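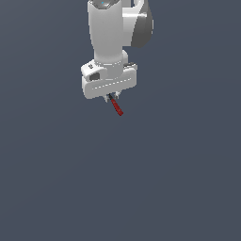 I've been running the Wisora simulator for a while now, and people keep asking me what it looks like once you get past the sales page. So I'm putting up a gallery page for it, and I'll add to it as I go!

Quick background for anybody new. Wisora is a subscription service for trying out arm and gripper jobs on your own computer before you spend money on hardware. You pick an arm, pick a gripper, load a tool or a part, and tell it where to go. It's sold by Nikau, who also do the training days. I signed up in June on the hobby plan (I pay for it myself, same as anybody) and I've used it most weekends.

Gripping tests

Small hand tools are what I care about, so that's where I started. The one at the top of the page has the red handle hanging down at a slant from the two fingers, with just a bit of black showing up where they meet it. I love how much that red pops against all the gray – it makes the angle of the tool really easy to read.

The gripper is tilted too, left end lower than the right. I like a view like that for talking about grip angle, and the dashed line across the front of the housing gives your eye something to follow.

Looks

Okay, it won't win any beauty contests. The edges come out blocky, and it's worst along the outline of the arm and on the little parts near the fingers. The big smooth pieces look better, and that dark shiny cap up at the top joint even picks up some pale reflections. The background is plain blue-gray all the way across. I don't mind that one bit, but if you want pretty pictures for a brochure, ask Nikau for samples first.

What I like so far

Setup was easy. I had my first job going the same evening, and I'm no programmer. The tool library is decent, and importing my own shapes from Jiang (the drawing package I already had) went fine once I found the right menu. It's under Parts and then Bring In, if you're hunting for it.

What I don't

The help pages are thin, and search inside them is worse. Also the hobby plan stops at 2000 saved runs, and I hit that way faster than I expected. The next plan up gives you 3000, so not a huge jump for the money if you ask me. I've been clearing out old ones instead.

I'm trying the Brirnwood add-on next, the one that lets you set up 2 arms on the same job. If you've used it already, leave me a note in the comments – I'd love to know how it does on an older laptop.

Page updated 19 Nov 2025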